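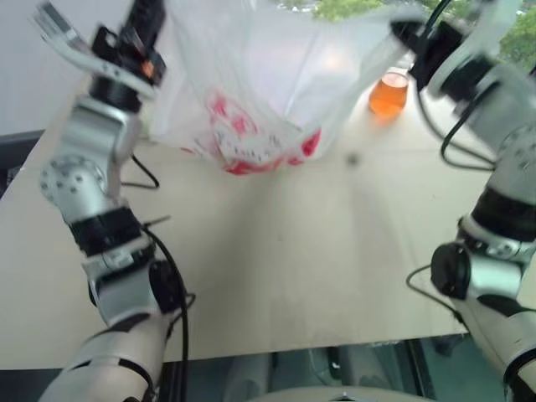 Figure 7.1 A thin plastic bag with a red graphic, held open over a tabletop.

Chapter 7
What the Bag Study Said

Every few years a town decides to do something about plastic bags. A rule is passed, the stores put up signs, and before long somebody produces a number to show that it worked. The number is usually large. It gets repeated at meetings, printed in newsletters, and borrowed by the next town over, which wants a rule of its own. By the time it reaches a textbook it has lost its footnotes, if it ever had any.

We are going to spend this chapter on one such number. The subject of the book is evidence, and bags are a good place to look at evidence because nearly everyone has an opinion on them and very few people have measured anything. You may be strongly in favor of bag rules or think they are a waste of a council's time. Please keep your opinion. You'll need it, mostly as a thing to be suspicious of.

The Dresmont claim

The town of Dresmont began charging for thin plastic bags at checkout in October. The following summer, on 3 June 2020, its public works office released a short report stating that bag use had fallen by 86 percent. Two local papers ran the figure as a headline. A neighboring town, Lumgate, quoted it in a draft rule of its own, dropped the word "checkout," and so ended up telling its residents that a small fee would remove 86 percent of plastic bags.

Read those two statements again. The first is about bags handed out at the register. The second is about bags. Anyone who has bought a loose onion knows that a grocery store gives out plastic in more than one place, and that trash bags, bread bags and newspaper sleeves never pass through a checkout fee at all. Lumgate's version wasn't a lie, exactly. Somebody shortened a sentence. Much of the bad evidence you meet in ordinary life is made this way, by people who had no wish to fool anyone and a page limit to meet.

What about the original figure? The Dresmont report was four paragraphs long, and its method took up one of them. Stores were asked to fill out a form giving the number of checkout bags they had ordered in the months before the fee and the months after it. Forms went to 68 stores. Replies came back from 24.

That should stop you. It should stop you even if you like the result. A store that had cut its bag orders sharply had good news to share and an easy form to fill out. A store whose orders had barely moved had less reason to bother. We can't say that this is what happened in Dresmont. We can say that the report gives us no way of ruling it out, and that the 44 silent stores are almost twice as many as the ones that spoke.

Ordering is not using

There is a second problem, and students tend to miss it because it hides inside a common word. The report says bag "use" fell. The forms asked about bag orders. Those are different things, and the difference matters most at exactly the time the study was done.

Suppose you run a hardware store and you hear in the spring that a fee is coming in the fall. You might buy a large stock of bags early, before your supplier changes its prices or its minimum order. You might also do the reverse and let your stock run down. In the first case your orders before the fee look huge and your orders afterward look tiny, while your customers carry home the same number of bags they always did. In the second case the error runs the other way. Averaged over hundreds of stores and several years, such effects may wash out. Averaged over a couple of dozen stores and a few months, they may be most of what you are looking at.

Brenda Ellwood, a retired buyer for a regional grocery chain, raised this point in a letter to the public works office. "I have seen one manager order a year of bags in a week because the truck was half empty," she wrote. "If you had asked me for my orders I'd have told you the truth and you would have learned nothing." Her letter was acknowledged. The figure stayed on the town's website.

Notice what Ellwood did not claim. She didn't say the fee had failed, and nothing in her letter shows that it had. A weak study of a real effect is still a weak study, and the effect is still real. The trouble is that from the outside you can't tell that case apart from a weak study of nothing much.

The trouble with replacements

A third question is what people did with their hands once the thin bags cost money. Some carried their groceries out loose. Some brought cloth bags. Some paid the fee without looking at the receipt. And some bought thicker plastic bags, which the Dresmont rule counted as reusable and which the forms did not ask about.

This is where arguments over bags usually get heated, and where both sides are fond of a certain kind of arithmetic. One side will tell you how many times a cotton bag must be used before it "beats" a plastic one. The other will tell you how long a plastic bag lasts in a ditch. Each figure may be perfectly sound for the thing it measures. The first generally concerns the energy and water that go into making a bag. The second concerns litter. You can't subtract one from the other, though people try.

A useful habit is to ask what the rule was for. If Dresmont wanted less litter in its creek, the thing to count was litter in its creek. If it wanted less plastic made and thrown away, the thing to weigh was plastic, thick and thin together. The report did neither. It counted what was easy to count and then described the result in words that suited the larger goal. We will call this the swapped measure, and you'll meet it again in Chapter 9 with hospital waiting times.

A less exciting study

Compare the work done in the port town of Gunudport, where a similar fee came in with less noise. A small group at Rowbotham College was asked to look at it. They chose 3 stores, which is very few, and they said so in their first sentence. They stood outside at set hours before and after the fee and recorded what shoppers were carrying, whether it was a thin bag, a thick bag, a bag brought from home, or no bag.

Their result was a drop in thin bags and a rise in thick ones, with a good deal of variation by time of day. They declined to give a single percentage for the town. The local paper did not run the story.

You shouldn't come away thinking that the Gunudport study is good and the Dresmont study is bad. Three stores can't stand for a town. Shoppers who notice a person with a clipboard may behave a little better than usual. The hours chosen left out late evening, when the convenience store trade is heaviest, and the authors never explain why. The study's real strength is that its weak points are on the page where you can find them. With Dresmont you have to go digging, and most readers of a headline will not.

Before you read on

The rest of this chapter takes these problems one at a time. Section 7.1 deals with missing replies and what can be done about them, which is less than many survey firms would like you to believe. Section 7.2 covers stand-in measures, such as orders for use, and gives some tests for deciding when a stand-in is close enough. Section 7.3 looks at how claims change as they are copied, following the Dresmont figure through a string of later documents.

You will need the response table in Appendix C for the exercises. Work through the first set without looking up any real bag studies, and write down your own guess at the Dresmont effect before you start, along with how sure you are of it. Keep the paper. We will ask for it again at the end of Section 7.3.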